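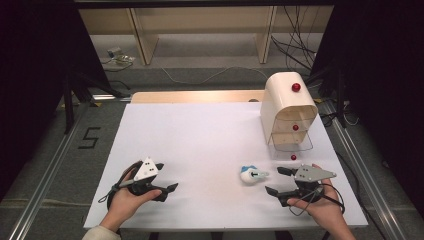 我睡不着这件事，断断续续也快两年了，一直想写，一直没写，因为一写就觉得自己像那种逢人便讲病情的亲戚。但是昨晚又是三点半才睡过去，早上顶着两个黑眼圈刷牙，心想算了，写吧，反正看这个博客的就你们几位。先说姿势。我是侧睡派，从小就是，睡前的标准造型跟白桌面上那个蓝顶的白色小玩具差不多，往边上一倒，就这么搁着。区别在于它倒着就倒着了，我得翻身，先左后右，再左，然后把枕头翻个面，再嫌被子太热，踢开，五分钟以后又嫌冷。

以前我不是这样的！大学时候我是宿舍里公认的睡神，上铺打牌我能睡，隔壁弹吉他我能睡，有一回火警演习我也睡过去了，被宿管阿姨骂了一顿。所以我一直以为睡觉是种天赋，有的人有，有的人没有，而我有。结果过了三十岁，它就悄悄收走了，连个通知都没给。

最早的时候我怪咖啡。那阵子我在Ostrowski上班（早就辞了，别问），茶水间的咖啡机不要钱，我一天能喝四五杯，下午五点还要来一杯提神。后来我把下午的都戒了，再后来连早上的也换成了大麦茶，难喝得要命，坚持了一个多月，晚上该醒还是醒。于是咖啡我又喝回来了，现在只守一条规矩：午饭以后不碰。这条我觉得还是有点用的，至少心里踏实。

然后我怪枕头。这个坑可太深了。荞麦的、乳胶的、记忆棉的，还有一个中间挖了个洞的，说是侧睡专用，耳朵可以放在洞里。我睡了一个礼拜，耳朵确实舒服，脖子落枕了。最后留下来的是一个叫Pandik的牌子，253块，不便宜也不贵，样子平平无奇，就是高度刚刚好。我妈来住的时候试了一晚，说还不如她那个塞旧毛衣的。她那个我也试过，说真的，不差。

怪完枕头怪房间。我们这栋楼朝东，夏天四点多天就蒙蒙亮了，我换了遮光窗帘，窗帘装上以后又发现缝里透光，拿夹子夹住，夹子半夜掉下来，啪的一声，吓得我整个人坐起来。楼下的便利店夜里要进货，小推车过减速带，咣当，咣当。耳塞我用过，戴上以后能听见自己的心跳，更睡不着了，越听越觉得快。

去年十一月最严重，连着好几天，每天只睡两三个小时，白天走路都是飘的，跟人说话说到一半忘了主语。有天在超市结账，我把公交卡递给了收银员，还很不耐烦地等她刷。回家我跟Janka Pešek打电话讲这事，她在那头笑得喘不过气，笑完了很严肃地说，你去看医生。

我就去了。医生是个说话很慢的人，慢到我坐在诊室里居然有点困（真的！）。没给我开药，先让我记睡眠日记，几点上床，几点大概睡着，中间醒几次，早上几点起。我说我醒了还要看钟吗，他说别看，第二天凭印象写。光是“别看”这两个字就很难做到。我以前夜里一醒，第一件事就是摸手机，一看，两点四十，马上开始算，现在睡着还能睡四个小时二十分钟；过一会儿再看，三点十分，再算。算到最后脑子比上班还清醒。后来手机放到客厅去充电，闹钟换成我爸以前那个上发条的，走起来滴答滴答，又吵得不行，我把它裹在毛巾里塞进抽屉，早上听见抽屉闷闷地响，也算一种体验。

医生还讲了一条，说躺了好一阵还睡不着就起来，去别的房间，做点无聊的事，困了再回床上。道理我懂，床就是用来睡觉的嘛，不要让床变成生气的地方。可是冬天半夜从被窝里爬出来，真的需要很大的决心。我在沙发上放了一条毯子、一双厚袜子，还有一本专门用来半夜看的书。选书也有讲究，太好看的不行，我犯过一次错误，拿了本侦探小说，一口气看到天亮，凶手是谁倒是知道了。太难看的也不行，会看出火气来。现在用的是旧书摊上淘来的一本讲各地灯塔的小册子，256页，语气平得像白开水，每座灯塔先讲哪年修的，再讲换过几次灯，最后讲看灯塔的人养了什么家畜。有一章写一个叫Furkport的小港口，光是讲楼梯重新刷漆就讲了好几页，我到现在都没看完那一章，每次看到刷第二层漆就困了。这书我强烈推荐，可惜封面掉了，书名我也说不上来。

睡眠日记我倒是老老实实记下来了，记在一个方格本上。前面几页写得很认真，字迹端正，后面就越来越潦草，有一天只写了个“烦”。不过翻回去看，有些事情是看得出来的。比如周末睡懒觉，第二天晚上必定难睡，屡试不爽。比如晚饭吃得太晚也不行，尤其是火锅。再比如，我以为自己“整夜没睡”的那些晚上，第二天我明明记得做过梦，梦见在考英语，可见还是睡了一点的。发现这个以后我松了好大一口气，怎么说呢，睡得少是一回事，吓自己是另一回事。

大家给的偏方我也攒了一堆。同事Tavion Kowalczyk让我睡前泡脚，泡到微微出汗，这个我喜欢，不管睡不睡得着，脚是舒服的。楼上邻居送了我一袋酸枣仁，我煮了水喝，味道怪怪的，夜里多跑了两趟厕所。还有人让我数羊，我实在不行，我一数就开始管羊，这只怎么不跳，那只怎么跑回去了，操心得很。我妹说她睡不着就在脑子里装修房子，从玄关开始，一间一间来，从来没装到过厨房。我试了，我装到厨房了，而且在纠结水槽该放哪边，一纠结又是半个钟头。

现在的情况嘛，好多了，但是没有好透。一个礼拜里大概有四五天是能正常睡的，剩下的看运气。昨晚为什么不行我其实心里有数，傍晚在沙发上眯了一觉，本来说眯二十分钟，醒来天都黑了，口水流了一靠垫。傍晚那一觉是真香啊，香得要命，晚上就得还。医生说过不要补觉，我点头点得特别诚恳，回家该眯还是眯。改到中午了，趴在办公桌上，定个闹钟，手臂压麻了自然就醒。

对了，前两天有读者留言问我白噪音管不管用。我个人是听雨声还行，要那种不打雷的。有一个音频前面下得好好的，到中间突然一声炸雷，我差点从床上弹起来，千万先拉一遍进度条。风扇也不错，就是冬天开风扇，我家那位有意见，裹着被子瞪我。他自己是沾枕头就着的那种人，话说到一半就打呼，我躺在旁边听着，又羡慕又想踹他一脚。

今天咖啡只喝了早上那一杯，下午没眯，晚饭吃的是面条。热水已经烧上了，我去泡脚。灯塔那本书放在沙发上，但愿今晚用不着它。你们要是有什么管用的办法，留言给我，数羊的除外。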